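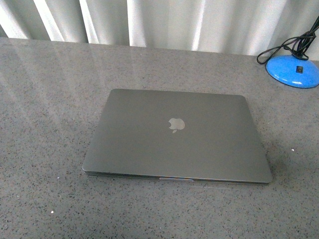 Werkstattbuch Birkach, September. Tag der offenen Tür, Vorbereitung und Ablauf, aufgeschrieben am selben Abend, solange ich es noch weiß. Lobo lief ab 9:20 ohne Anhang, Programm komplett auf der Steuerung. Der Rechner blieb während der Vorführung zugeklappt auf der grau gesprenkelten Platte, mit reichlich Abstand zum blauen Fuß (wohl von einer Lampe) und dem schwarzen Kabel. So machen wir es künftig immer: Deckel zu, Hände weg, Parameter nur in der Pause ändern. Beim letzten Besuchstag hatte jemand mitten im Zyklus eine Zeile verschoben, das brauche ich nicht noch einmal.

Aufgabe wie besprochen: Kunststoffkappen aus der Schale nehmen, drehen, in die Aufnahme setzen. Geschwindigkeit auf 200 mm/s begrenzt, im Normalbetrieb fahren wir schneller. Sieht für Besucher langsam aus, aber man kann dabei erklären. Reichweite 920 mm, das Absperrband also entsprechend weit nach außen gesetzt. Trotzdem beugen sich die Leute darüber. Nächstes Mal Stellwand statt Band, wenigstens auf der Fensterseite.

Erste Gruppe: Berufsschule, 16 Leute, dazu zwei Lehrkräfte. Gute Fragen zur Kollisionserkennung. Ich habe die Hand an den Arm gehalten, Lobo hat gestoppt, Quittierung am Bediengerät, weiter. Beim zweiten Versuch kam der Stopp spürbar später. Vermutlich steht die Lastangabe noch auf dem alten Greifer. Nachsehen, bevor wieder jemand danebensteht!

Zweite Gruppe: Tadhg Daly mit Kollegen von Clerkarside. Die wollen wissen, ob sich der Aufbau auf ihre kleinen Deckel übertragen lässt. Mechanisch ja, mit anderen Backen. Schwieriger ist die Zuführung, ihre Teile verhaken sich in der Schüttung. Daly schickt Muster, auch ein paar aus der Ausschusskiste. Taktzeit habe ich nicht zugesagt, erst messen.

Störungen:
10:45 Kappe nicht gegriffen, Lobo fährt leer weiter und setzt nichts ab. Die Vakuumabfrage war im Vorführprogramm auskommentiert. Mein Fehler, wieder eingeschaltet.
13:10 Kamera findet die Kappen am Schalenrand nicht. Sonne stand auf der Schale. Rollo halb herunter, danach in Ordnung. Belichtung nicht angefasst.
14:30 Flarska (unsere Auswertung) zeigt Zyklen doppelt an. Neustart hat geholfen, Ursache offen. Die Zahlen vom Vormittag deshalb nicht verwenden.

Die meisten Besucher fragen zuerst, was so ein Arm kostet, und dann, wie lange das Einrichten dauert. Für die zweite Frage brauchen wir eine bessere Antwort als »kommt drauf an«. Vorschlag: den Ablauf fürs nächste Mal in Schritten aushängen, vom Einmessen bis zum ersten sauberen Durchlauf, mit den Zeiten, die wir bei Lobo selbst gebraucht haben. Die stehen weiter vorne im Buch.

Das Teachen von Hand kam am besten an. Zwei Schüler haben den Arm selbst geführt und Punkte gespeichert, danach das Ganze abgefahren. Ein Punkt lag zu tief, die Backe hat die Aufnahme gestreift. Kein Schaden zu sehen, Referenzfahrt trotzdem wiederholt.

Offen:
- Lastdaten prüfen und Stopp noch einmal testen
- Vakuumabfrage auch in der Sicherungskopie einschalten
- Doppelte Zyklen in Flarska nachstellen
- Backen für die Muster von Clerkarside zeichnen, sobald sie da sind
- Vorführprogramm getrennt vom Arbeitsstand ablegen

Um 16:40 abgeschaltet, Arm in Parkposition, Druckluft zu. Schlüssel vom Bediengerät liegt in der oberen Schublade.

Abgelegt unter: Werkstattbuch | Robotik & Automation | Besuchertage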